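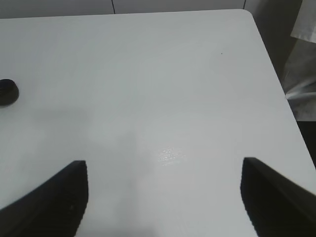

White tabletop, matte finish, rounded corner

Filed under: Home Care > Furniture & Surfaces

Matte white tables are lovely to live with, but they do hold on to coffee rings and pencil smudges, and I've made my peace with a little routine that I'm happy to pass along.

Start with a soft cloth, 300 ml of warm water and one small drop of dish soap. Wring the cloth until it's barely damp, then wipe in long, easy strokes toward the edge. For stubborn marks, mix 3 teaspoons of baking soda with a splash of water, dab it on, and let it sit while you put the kettle on — then lift it off gently. No scrubbing, please! Scrubbing leaves shiny patches.

Rinse with a clean cloth and dry it well, corners too.

Comments (2)

Tevel: Worked on a tea stain I'd given up on, thank you!

Morris: Is this okay for painted wood?

© Rovine Home | Contact | Back to top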